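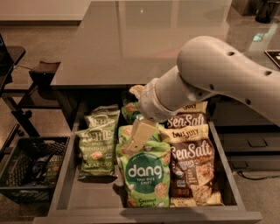
Snack drawer, arm over the green bags. Run 3.

June 30, 2022

Open day. Written up same evening, tidy later.

Setup done before doors. Drawer pulled right out, filled as tight as we dared, Kettle on the left, dang at the front, Late July on the right. Tormod wanted it sparser so picks would look clean. Argued for full. A full drawer is what people have at home, and visitors notice when you cheat. Kept it full.

First group were from Skemier, mostly planning people, one who builds grippers. Second group mixed, friends and family, two schools' worth of questions from one small boy. Chowdhury came in with the late lot and stayed to the end.

Run 1. Homed fine. Went for the dang bag, finger slid down the face of it and pushed the lot backwards. Stopped by hand. Crinkly bags give no edge to speak of, we knew this.
Run 2. Same target, approach 2 cm higher. Got the top seal, lifted, bag swung, dropped back in the drawer. Got a cheer anyway.
Run 3. Aimed behind the dang. Finger down on top of the green ones, long pause while the planner thought about it. Planner log says 1773 ms for the solve, felt like a week with people watching. Need something on the screen during the pause, even just a word. Akine says the status text is already there, only it's turned off in the demo build. Turn it on!!

After that stopped numbering. Some picks, some misses, log has them all under session 139.

Shadows. The forearm throws one straight down on the bags just where the finger is going. Segmentation merged two greens into one blob at least once, seen on the overlay. Three shades of green next to each other was not clever of me. The Sea Salt bags seperate much better, pale top on brown, so next demo start with those and work up to the green.

Table top is still too shiny. Streaks of light in the depth picture, same as November. Tormod has a matt cloth somewhere, ask again.

Questions people asked, for the handout:
- does it crush the chips (didn't open any to check, should have)
- can it shut the drawer. Not today
- what happens if you move a bag while it's moving. Said it re-plans. It only re-plans between picks, so correct this in the handout
- how much. Passed to Chowdhury

Gripper person from Skemier thinks the finger wants a softer tip and a bit of a hook for the seals. Drew it on the back of a Nallik leaflet, stuck in facing page. Worth a print, I think, cheap enough.

Cable on the carpet by the cabinet needs tapping down before we have visitors again. Crate can go back to the store.

To do
Status text on (Akine)
Matt cloth (Tormod)
Hook tip, print 2
Re-label session 139, split picks from teh hand-stopped ones
Send Skemier the run 2 clip, they asked twice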